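Canteen bench at Perngate – what happens to prep staff?

perngate_lates: Been on the bench since September. Arm over the plate, ketchup lying on it, me resetting.

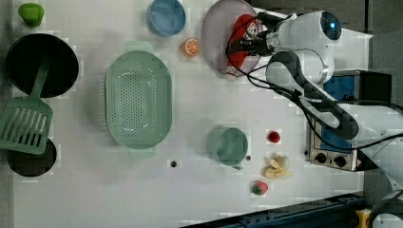
Re: Canteen bench at Perngate

gosholm13: We were told nobody loses hours. Same promise at your site?

perngate_lates: Same. Less lifting, more watching teh thing – tiring in its own way.
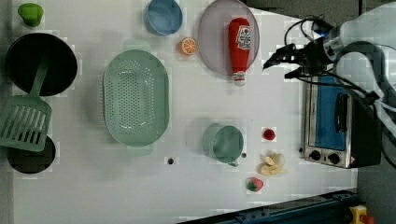

tray_return: Disagree, watching is still work. Ask for the higher grade.

perngate_lates: Did ask. No answer yet.

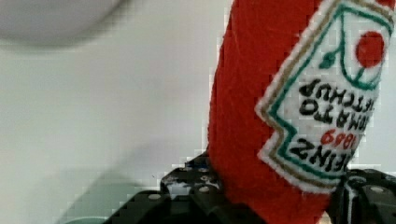 Bottle in the gripper, label upside down

gosholm13: 808 resets logged here. Unpaid extra imo.

perngate_lates: 973 for us, and breaks now fit round the arm.
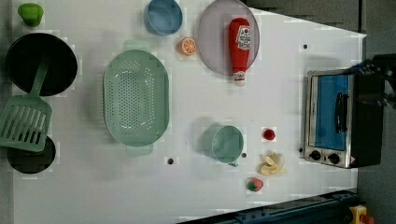

Rota's worse too, earlys moved to 6am.

Contact Skestia Forums | Back to top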